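Workshop diary, February. Cell 2, Skorkutico arm. Entry by Shazia Swati.

08.15. The cell was taken over from Irfan Jafri, whose handover note recorded two dropped picks overnight and a slow return to the home position. The arm was stopped and the key withdrawn before any guard was opened.

The gripper pads had worn smooth on the inner faces and were replaced from the stock held for this cell. The fixing screws were cleaned and refitted. The old pads have been bagged and labelled for Evaristo Quezada, who is keeping a record of wear for the supplier, Clometen.

10.40. The wrist cable was found to be rubbing at the second clip. The clip was moved and the cable given more slack. No damage to the outer cover. Arsalan Hayat inspected the work and signed the sheet.

11.30. Grip force reset to 75 per cent. It had been left at 100 following the trials for Mac Giolla, and this may account for the condition of the pads. Staff are reminded that any change to the force setting must be entered in this diary on the day it is made.

The table was wiped down and its height checked against the reference block. No adjustment was required. The camera offsets were then loaded again from the saved file.

14.05. Pick checks commenced with the stapler, it being the item most often dropped. The glossy upper arm gives strong reflections, and the lamp on the window side was turned down before the first attempt. 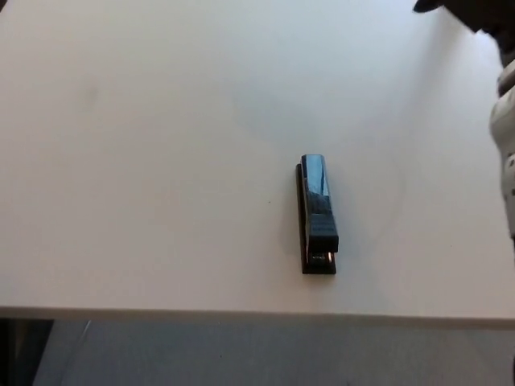

Cell 2, stapler on the white table, gripper and arm to the right.

The cycle counter stands at 2000 since the last full service. Shazia Sethi has been asked to book the next one with Zirkedix and to enquire about a spare clip of the longer pattern.

16.50. Arm parked, key returned to the cabinet. The speck on the table to the left of the stapler position is to be looked at tomorrow, in case it is a mark in the surface.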